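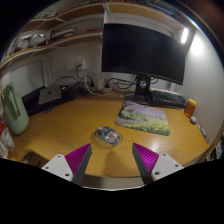
*Rinport, November*

## 3. Setting Up the Catalog

This section takes you from a freshly installed copy of Grelwood to a working catalog of sheet music, one you can search, lend from, and complain about. It assumes you've already installed the program and typed in the license key. If the key was refused, check whether you typed the letter O where a zero belongs. The key contains both, a decision we regret.

Set aside an afternoon. The software part is short, but deciding whether "Three Easy Waltzes" is one piece or three will eat up the rest.

### 3.1 Before you start

You'll need:

- a desk with room for a pile on the left and a pile on the right
- a computer with a mouse (Grelwood can be run from the keyboard alone, see Section 9, but the first session is easier with a mouse)
- a soft pencil
- a flatbed scanner, if you want cover pictures
- the music

Do not bring all the music to the desk. Bring one box. People who bring all of it end up with a desk they can't see and a strong wish to take up gardening.

> **Note:** The pencil is for writing catalog numbers on the scores. Ink bleeds through older paper, and adhesive labels fall off in a few years and take the composer's name with them.

### 3.2 Creating the catalog file

1. Open Grelwood. The welcome window appears, with a tip of the day. The tips can be turned off under **Settings > Startup**.
2. Choose **File > New Catalog**.
3. Type a name. It can be as long as you like, but only the first 12 characters show in the title bar. "The Collected Music of Our Choir" becomes "The Collecte," so put the useful word first.
4. Choose where to keep the file. A folder on your own computer is best. Do not choose a USB stick as the main location.
5. Pick a numbering style (see 3.3 before you click anything).
6. Click **Create**.

An empty catalog opens. There is one sample record in it, a polka. You may delete the polka. It doesn't come back, whatever you may have read in the notes for the previous version.

> **Caution:** Do not rename the catalog file from outside the program while Grelwood is open. Grelwood will go on writing to the old name, quite happily, and you'll have two catalogs that disagree.

### 3.3 Choosing a numbering style

Two styles are offered. You can change your mind later, but you'll be changing it with an eraser.

**Plain.** Every piece gets the next free number. The first one you enter is 1, the second is 2, and so on. It says nothing about the music and never needs fixing. Most home collections should use it.

**Girnthorpe.** Each number starts with a letter for the kind of music (P for piano, V for voice, C for chamber, and a long tail of others), followed by a shelf number and a running number. V-4-27 is the twenty-seventh vocal item on shelf four. It's a handsome system, and it works well right up to the day you buy another bookcase.

If your collection lives in one room and you're the one who puts things away, use Plain. If several people put things away, Girnthorpe at least lets them argue from the same page.

The test collection we used while writing this manual holds 1566 pieces and is numbered in the Plain style. It was Girnthorpe for one winter.

### 3.4 Entering your first piece

Pick something simple for the first record - a single song by a single composer, with a cover that agrees with the inside.

1. Click **New Piece**, or press **Ctrl+N**.
2. In **Title**, type the title exactly as printed on the first page of music. Ignore the cover. Covers are advertising.
3. In **Composer**, type the last name, a comma, and the first name. If Grelwood knows the name already, it will offer to finish it for you. Press **Tab** to accept.
4. In **Arranger**, type the arranger's name if there is one. Leave the box blank if there isn't. Do not type "none," or you'll someday run a report and find that None is your most prolific arranger.
5. In **Forces**, choose what it's written for. If the list doesn't have what you need, choose **Other** and type it in.
6. In **Copies**, enter how many you have on the shelf today. Copies you believe somebody will return go under **Out** (Section 5).
7. Click **Save**.
8. Write the catalog number in pencil at the top right of the first page of music. Move the score to the pile on the right.

Repeat until the left pile is gone or dinner is ready.

> **Note:** Grelwood does not save a half-finished record. If you click away from one, it asks whether you want to keep or discard it. The question is sincere. "Discard" means discard.

### 3.5 Collections, albums, and other awkward things

Sooner or later you'll meet a book with many pieces in it. You have two choices.

**Enter it as one item.** Type the album title as the title and list the contents in **Notes**. The search box looks in Notes too, so you'll still find the pieces. The drawback is that the composer report won't count them.

**Enter it as a set.**

1. Create a record for the book as described in 3.4.
2. Tick **This item contains other pieces**. A second pane opens underneath.
3. Add a line for each piece: title, composer, page.
4. Click **Save Set**.

A set can hold up to 36 pieces. For anything larger, make a second set and call it Part 2. We're told by people who own hymnals that this is a low limit. We agree with them, and it's on the list.

The binder of loose photocopies is a special case. Everyone has one. Give the binder a single number, write "misc." in the title, and be at peace with it for now. You can split it up later from **Tools > Break Up Set**, on some rainy day when you're feeling strong.

### 3.6 Adding cover pictures (optional)

Cover pictures make the catalog nicer to browse and a good deal slower to build. If you're not sure you want them, skip this part. They can be added to any record at any time.

These steps are for the Dervishi flatbed. Other scanners work too, though the buttons will be somewhere else.

1. Plug in the scanner and turn it on *before* you start Grelwood. If Grelwood is already open, close it and open it again.
2. Open the record you want.
3. Lay the score face down on the glass with the top edge against the arrow. Large-format scores will hang over the side. Let them.
4. Click **Cover > Scan**. A preview appears.
5. Drag the corners of the preview until they fit the cover.
6. Click **Keep**.

> **Caution:** Don't press the lid down on a bound volume to get a flatter picture. A slightly gray edge on the scan does no harm. A cracked spine will be with you forever.

If the preview is completely black, the score is fine and the scanner lamp is still warming up. Wait a moment and click **Preview** again. If it's completely white, you've scanned the back of the lid, and the score is still on your lap.

### 3.7 Backing up

Do this at the end of the first session, while you still remember how annoying it would be to repeat it.

1. Choose **File > Back Up Now**.
2. Pick a place that isn't the computer you're sitting at. The USB stick from 3.2 is finally welcome.
3. Click **Back Up** and wait for the green bar to fill.
4. Eject the stick properly before pulling it out.

Grelwood keeps the last 3 backups in each place you use and deletes the oldest when you add another. If you want to hang on to a particular one, rename it. Grelwood leaves alone any backup whose name it doesn't recognize.

To have the program remind you, go to **Settings > Reminders** and choose how often. The reminder appears when you close the program. It can be dismissed with one click, and you'll get very good at that click, so choose an interval you can live with.

### 3.8 Checking your work

Before you go and fetch the second box:

- Search for a composer you entered. All the pieces should appear, under one spelling. If there are two spellings, use **Tools > Merge Names** and pick the one you prefer.
- Take any score from the right-hand pile and look up its penciled number. The record should match.
- Open **Reports > Gaps**. With Plain numbering this page should be blank. A missing number usually means a discarded record. You can reuse it, or you can leave the hole there and forget about it, which does no harm.

### 3.9 If something goes wrong

**The composer list is out of order.** You've probably typed a space before a name. Names with a leading space sort ahead of everything else. Open the record, delete the space, save.

**Accented letters show up as little boxes.** Go to **Settings > Display** and choose a different font. The letters are stored correctly even when they look like luggage.

**Grelwood says the catalog is in use by someone else.** If there is someone else, ask them to close it. If you live alone, restart the computer.

**The same piece is in there twice.** Open the newer record and choose **Edit > Merge Into**. Copy counts are added together, so check the total against the shelf.

**The polka is still there.** You're looking at the sample catalog. Choose **File > Open** and pick your own.

Lending, returns, and overdue notices are covered in Section 5. Section 4 is about printing lists, and can wait until you have something to print.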